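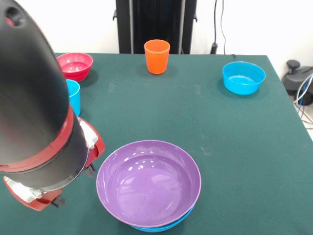

Fig. 3: Table, with purple bowl.

3. Setting up your Prematen kitchen scale

1. Put the scale on a hard, level surface. A tea towel is neither.
2. Pull out the battery tab. Keep pulling; it is longer than it looks.
3. Press ZERO with the pan empty, then add your bowl and press ZERO again.
4. Pour in flour until the display reads 368 g. If you reach 117 g and the bag is finished, see Shopping.

Note: The display sleeps after 40 seconds, usually while you are looking for a spoon. Press any button to wake it.

CAUTION: Do not stand on the scale. It will not flatter you.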